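The Power Strip Goes in the Basket

A skeptic's afternoon at the Nultlow open house in Hamavden

The invitation promised "household help you can meet in person," and I have been promised household help before. I have seen a laundry machine that needed an hour with a T-shirt, and a kitchen arm that made one kind of soup. So when Nultlow opened its workshop in Hamavden to the public one afternoon in October, I went with a notebook and a low opinion.

The building used to sell carpet. You can still read the word REMNANTS over the loading door if the light is right. Inside there was coffee, a rack of leaflets, and a sign-up sheet that wanted my phone number before it would let me have a name badge. I wrote down my old one.

The leaflet had two numbers on it in very large type. The system, which the company calls Plistier, has been through 555 practice runs on tidying tasks, it said, and 333 of those were finished with no human stepping in. I got out my phone and did the division. Sixty percent. If I hired a person who put things away six times out of ten, I would be polite about it for a week.

The leaflet left out what happened in the other runs. I asked at the front desk and was told the failures were "mostly grasp-related," which I take to mean it dropped things.

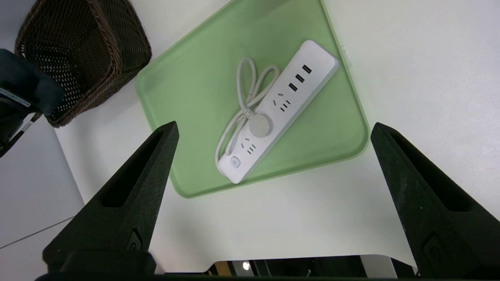 My first question was about the cord. Every tidying demo I have been to uses blocks, or a stuffed animal, or a nice firm apple, and the reason is that those things hold their shape when you pick them up. Cables don't. Anyone who has emptied a junk drawer knows that the cord goes where it likes and takes the scissors along. So I'll give Nultlow this much: the job on the green tray was a white power strip with its cord still attached, looped up in a loose figure eight and gathered together in the middle. Had they left it trailing all over the table I would have been more impressed, but it was a real object from a real house, with outlets and USB ports and all the weight in the wrong places.

The hosts kept the crowd behind a strip of tape on the floor. We were asked to hold our questions during the runs, and we were asked twice, the second time looking at me.

What I wanted to know was who had decided where things belonged. A tidy home is mostly a long list of private rules. In mine the batteries live with the birthday candles, and I could not tell you why. Plistier gets its rules typed in ahead of time by somebody at the company. For the open house the rule was that the power strip belonged in the brown basket, and I heard no mention of how a customer would go about telling it otherwise. When I asked, I was told that "preferences are on the roadmap." A lot of things are on the roadmap. It must be a crowded road.
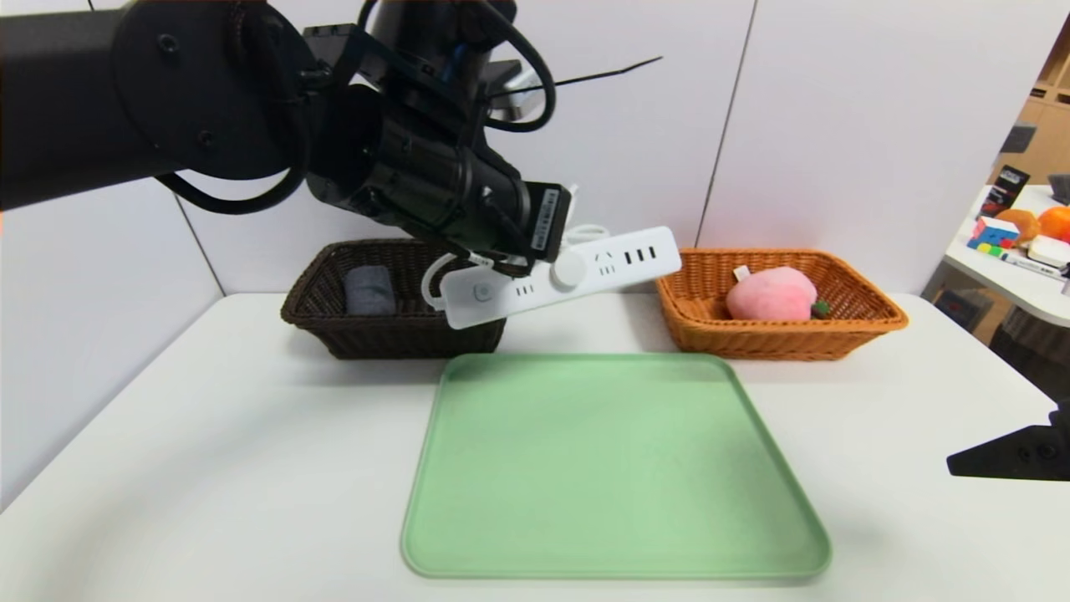

The arm with the power strip in its grip, the green tray below and the two baskets behind.

The speed is hard to get across in print. If you have ever watched someone carry a full bowl of soup across a light-colored rug, you have the pace. The man next to me had brought his daughter, who looked to be in grade school, and she gave it a good long try before asking if there were cookies. There were, on the far side of the coffee.

I stayed on the tape. I'd like to report that I was above it all, but I did catch myself leaning. There is something about a machine holding an awkward object that makes you want to put a hand under it. A woman behind me whispered "careful" and I don't think she knew she had said it aloud.

Still, leaning is not buying. A table set up by experts, with two baskets and one tray on it, is a long way from my hallway. My hallway has a dog in it. It has shoes, and a lamp that falls over if you look at it, and the lighting changes every time a truck goes by. I asked whether Plistier had been tried in a home with people living in it and got a friendly answer that used the word "soon" and did not use the word "yes."
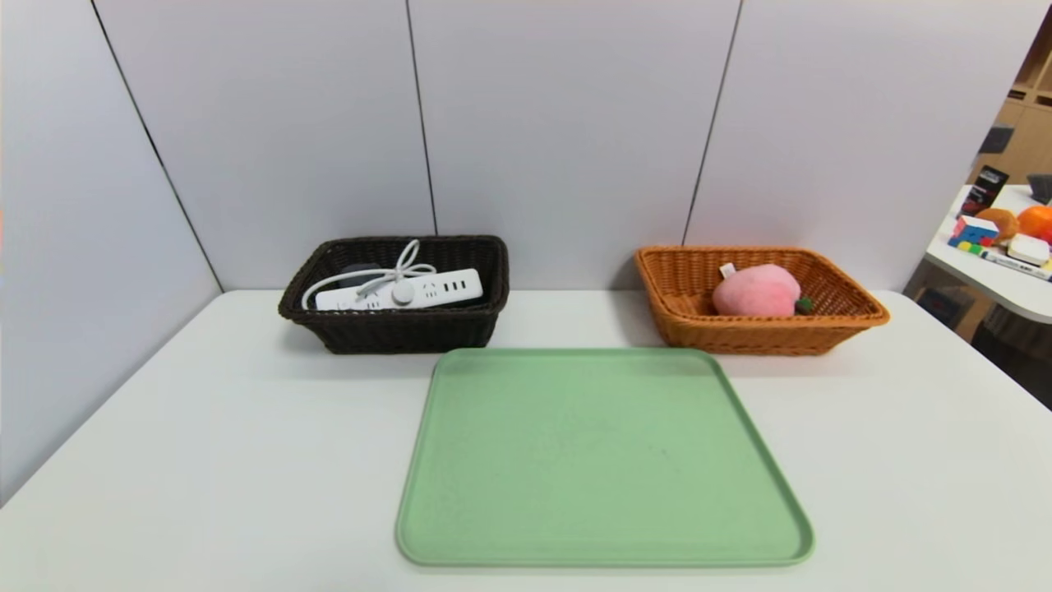 What it would cost you

Nultlow will not give a price. The company says it plans to lease the system through a partner called Zamfir, which will handle delivery, setup and repairs, and that terms will come later. I asked whether "later" meant next year. I was offered a second leaflet.

I asked, too, what a repair visit would look like, and whether the machine sends pictures of the inside of your house back to Hamavden when it gets stuck. That one got the longest answer of the day. The short form is that it can, that it would ask first, and that the wording of the asking is being worked on. I would want to read that wording slowly, with my glasses on.

The workshop closes to visitors at four, and another open house is planned for the spring. Parking is in the back, past the loading door. The cookies were oatmeal.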